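Jollmont's new shape blocks get smaller, and the price doesn't

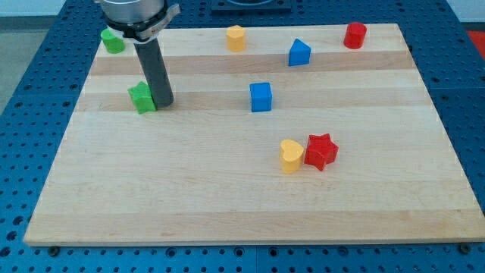
Colored plastic shapes on a maple board, among them a green star, a blue cube and a red cylinder.

February 1, 2023

Jollmont has relaunched its plastic shape blocks, the ones that used to turn up in every waiting room in Dernedham, and says the new set is "a fresh start for open-ended play." It is a bag of blocks. The colors are the same green, yellow, blue and red as before, and the shapes will be familiar to anyone who has stepped on one.

The company's announcement runs to almost 37 paragraphs and spends most of them on learning. Blocks, we're told, build "spatial confidence" in children as young as three. Maybe so. Jollmont did not answer when we asked what that was based on, or how a cube sold in 2023 builds more of it than a cube sold last August.

What has changed is the size. The old blocks were big enough to fill a toddler's fist. The new ones are smaller, and the set still costs $37. Jollmont calls the smaller format "travel friendly."

Chi-keung Tsang, who runs the toy counter at Shek on Iren Street, has sold the line for nine years and isn't rushing to clear a shelf. "The star is nice," he said. "Kids go for the star. But parents ask me what's different and I have to tell them it's smaller." He has ordered seven sets and will see how they go before he orders more.

Tsang also wonders about the shapes that are meant to stack. A triangular prism makes a fine roof and a poor anything else, and a cylinder laid on its side will roll off most kitchen tables. The old set came with a shallow tray to stop that happening. The new one doesn't, though a tray is promised later as a separate purchase – no price given.

Blocks from the old and new sets can be mixed, according to Jollmont, but a tower built from both is going to have a step in it somewhere. Families who already own the old ones may want to hold off until the tray has a price.

The set is on sale now at Shek and from Jollmont directly.

We use cookies to improve your experience on this site. By continuing to browse you accept our cookie policy. Accept | Manage settings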